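May 4, 2021

Bindery and reading room notebook, continued from the blue one, which is full at last (I wrote on the inside cover too, sorry to whoever shelves it).

Spent most of the morning with the Findden manuscript, the second typescript of Okonkwo's long novel, the one with the drowned orchard in it. Asabe Ojo had already been through the first 30 leaves in March and left her slips in, bless her, so I started where she stopped and went on until my eyes gave out. It is such a pleasure to read a book in this state, before anybody has told it to sit up straight! The heroine is still called two different things depending on the chapter, and her grandmother, who is so stern and quiet in the printed version, talks and talks. I had to keep reminding myself I was there to collate and not to read.

Variants so far, for the list: the opening paragraph is longer by five sentences, all about the well. The brother's letter comes before the wedding and not after it. And on leaf 328 there is a whole scene at the ferry landing that the Cliren edition doesn't have in any form, crossed through lightly in pencil, with "keep for the other book?" in the margin. I don't know what the other book was. Gil-soo Ki thinks it could be the Justthorpe stories and is going to look, because one of them has a ferryman in it with the same bad knee.

Call number for the box is 3598, please write it on the request slip in full. I wrote only the last two digits this morning and got somebody's sermons.

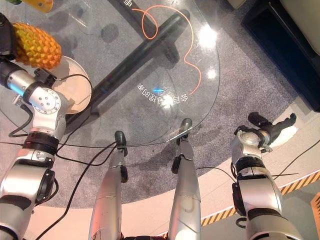
Pineapple and gripper over the glass-topped table.

After lunch I went back to the binding side of things. The spine of our reading copy has been giving me trouble for weeks now, and I finally took the old lining off with paste, a little at a time, going off to make tea in between so I wouldn't be tempted to pull. Two sections came away cleanly. The third has a tear along the fold that somebody mended years ago with the wrong tape, and I'm leaving that alone until Asabe has looked at it, as she is so much better with tape than I am. It's under the light board with a weight on it - please don't lift the weight to peek, Gil-soo, I know you.

We talked for a good while about whether the notes to the new edition should give the grandmother's cut speeches in full. I say yes, all of them. Gil-soo says a reader coming to the story for the first time doesn't want to be stopped on every other page, and he has a point, though I'd sooner put them in an appendix than lose them. The speech about the salt, where she tells the girl what each of her aunts was afraid of, is as good as anything that made it into print. I copied it out by hand just to have it, and the copy is tucked in the back of this notebook.

For next time: start at leaf 329, check the pencil against the letters to see if it's Okonkwo's own hand, and order more Japanese tissue, the thin one. We're down to the last sheet and a few scraps.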